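Bodwood training center puts money aside for hand-held grippers

The technical training center in Bodwood will buy a second group of hand-held grippers for its automation course, after the equipment plan for next year was approved in January. The plan also includes spare finger pads, storage cases and a service agreement for 2 years with the supplier, Faltell.

The center started with a small number of the tools, which students carry by hand to record how an object is picked up and put down. The recordings are later used to teach a robot arm the same movement. Until now the center has rented its arm time from Cellstead, a workshop on the other side of town, and this arrangement will continue.

In its plan the center explains that it first wanted to buy an arm of its own. The price of the arm was possible to cover, but the floor, the safety fence and the yearly inspection were not in the budget. With the hand-held tools, the lessons can be given in normal classrooms, and more students can work at the same hour.

The new order is for 7 grippers. Each one comes with two sets of pads, and the center will buy extra sets separately. Pads were the biggest surprise in the first year of use. They were replaced much more often than the supplier's leaflet suggested, and the cost was taken from the money for printing and paper. This time they have their own line in the budget.
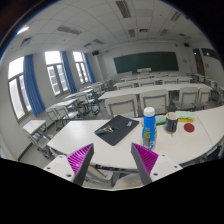

A smaller amount is reserved for the things that students practice with. The teachers asked for common objects of different shape and weight, because a student who has only lifted wooden blocks will have difficulty later with a soft or very flat thing. Most of these objects can be found in any house or shop, so the center does not plan to order a ready-made set. The teachers will receive 232 dollars per term and must keep the receipts.

Storage was discussed for a longer time. The tools are now kept in a cabinet in the staff office, and the teacher of the first lesson must carry them upstairs and charge them before 8 in the morning. The plan pays for two rolling cases with charging inside. A larger fixed cabinet was also offered, but it did not fit through the door of the storage room — a detail which was discovered only when somebody measured it.

For the first year the center set a target of 1,000 recordings, and it was reached before the summer break. Not all of them could be used. Bhatia, the company which checks the recordings and prepares them for training, returned a part of them with notes on lighting and on movements that were too fast. The checking fee is paid for each recording, also for the returned ones, and for this reason the new plan gives more lesson hours to practice before students start to record.

The rental of computers was left out of the plan. The center will use the machines it has for one more year and then compare prices again.

Delivery of the grippers is expected before the spring term. The older tools will stay in use for beginners, and two of them will be sent to Faltell for repair when the new ones arrive.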